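Parish votes, narrowly, to keep standing

The pews at the Orthodox parish in Skevano will stay against the walls, where they have been since August, after a vote that took longer than most vigils.

The motion to bring them back to the centre of the nave failed by 2 votes. Supporters had argued that the faithful of Skevano have knees. Opponents replied that so did the desert fathers, and were thanked for their contribution.

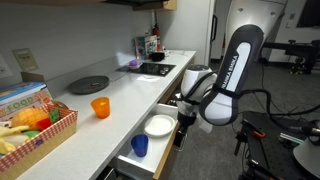 Much of the evening went to the question of what counts as tradition. One side produced a letter from the sister parish at Gotska, which has never had pews. The other produced a photograph of the Gotska parish sitting down. It was agreed that both documents would be received with gratitude and filed.

There was also the matter of the $1,071 already spent on cushions. These were ordered in a shade the supplier calls Clidine and the choir calls something else, and will now go on the benches along the north wall, where there is room for a third of them.

The rector gave his blessing to the result and reminded everyone that the elderly, the pregnant and the unwell may sit whenever they like. By the end of the meeting a surprising share of the parish had identified with the third category. 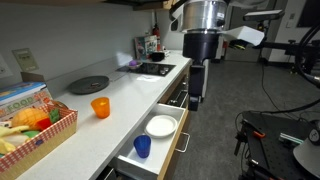 Toy fruit and vegetables in a gingham-sided basket.

Vespers is at 6 pm as usual. Sturdy shoes are suggested.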